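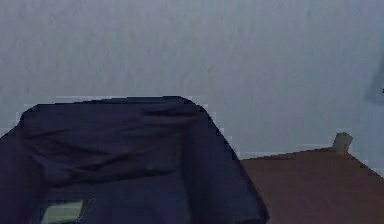
4.2 Camera placement and the reported gain

The claim we set out to test is the one made for the Huvau controller: that adding a second, room-facing camera improves grasp success in simulation by a wide margin over a single camera near the work surface. We doubted it from the start. The published comparison changed the camera and the controller settings together, and a gain measured that way could belong to either.

We therefore held the controller fixed and varied only the view. Both conditions used the same simulated room, the same arm model and the same two-finger gripper. Each was run for 1,000 trials with random starting poses. Controller gains were tuned once by Adelino Falcão, before either view was chosen, and were not touched again. Inês Serrano scored the outcomes from the simulator log without knowing which view had produced them.

The second view was added to the policy input at the same resolution as the first. Its pose was redrawn at the start of every trial within the limits given in the Huvau release. Those limits are generous. A large share of the draws pointed the camera at parts of the room where no grasping could happen, and the controller received them as input all the same. Figure 3 shows one such view.

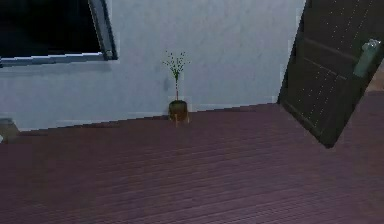

Source: authors' simulation, Toststead room model. Rendering by Matilde Valente.

Figure 3. Room view with no arm or gripper visible. A potted plant stands against the wall, with a window at upper left and an open door at right.

It is hard to see what a grasp controller could learn from a view like this. Wall, floorboards and a door say nothing about where the fingers are. If the second camera helps on average, the help has to come from the other draws, and an average over all of them hides how uneven it is. We found 213 trials in which the gripper never entered the second view at any time step. On these the two-camera condition did no better than the single camera, and the controller tended to close the fingers early.

Rendering quality is a further worry. Edges in our output are visibly stepped, as along the line between floor and wall in Figure 3, and the original authors do not say whether theirs were smoothed. Houda Ashour repeated a subset of 7 starting poses with smoothing turned on. The results moved in both directions, and we draw nothing from so small a set – except that the setting ought to be reported.

With the controller held fixed, most of the advertised gain disappears. A small difference in favor of two cameras remains, and we would not call it settled. It is sensitive to the pose limits, and narrowing them by hand to keep the gripper in view amounts to giving the controller information it would lack in an unfamiliar room. Section 4.3 repeats the comparison with the Loureiro gripper, whose wider fingers are easier to pick out at low resolution.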